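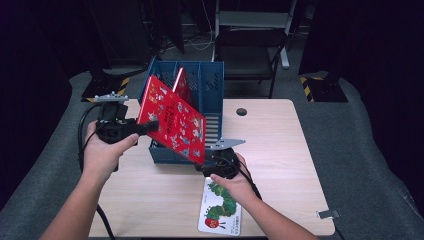 The magazine file, also called a magazine holder or file organizer, is an open-topped container that keeps magazines, thin books and loose papers standing upright. It is one of the most useful small things ever put on a desk! Early versions were plain boxes of stiff card, sold to offices and libraries, and plastic later brought bright colors and slotted walls. A blue plastic organizer with several vertical compartments, for instance, can hold a red picture book upright toward the back and leave a second one free to be tilted in front of it, and the upper side wall is patterned with rectangular openings. Single-slot files are still common on library shelves.

Use with picture books

Picture books are a wonderful match for this kind of holder. Many are tall, wide and very thin, so they slump on an ordinary shelf and have spines too narrow to read. In a divided organizer they lean on the partitions and can be flipped through like records in a store. Very large board books may be too thick for the slots, and these usually go in a bin beside it.

The Brivel collection

A much-loved example of the method is the children's reading room at Brivel, set up by the teacher Manolis Zervas. It holds almost 4000 titles, and 400 of the thinnest are kept in slotted organizers on low tables, where even the smallest readers can reach them. Zervas sorts by cover color, a system that librarians love to argue about and that children pick up in a morning. Every September the whole lot is taken out, wiped down and put back, with story cards and loose sheets given a compartment of their own.

Makers

The room's first organizers came from Balaskas, a stationery firm whose five-slot model was rated for 125 sheets per compartment. Prundelance later made a wider version with rounded corners, a lovely piece of design that is still sought after by collectors of office goods.

See also: Bookend, Letter tray, Box file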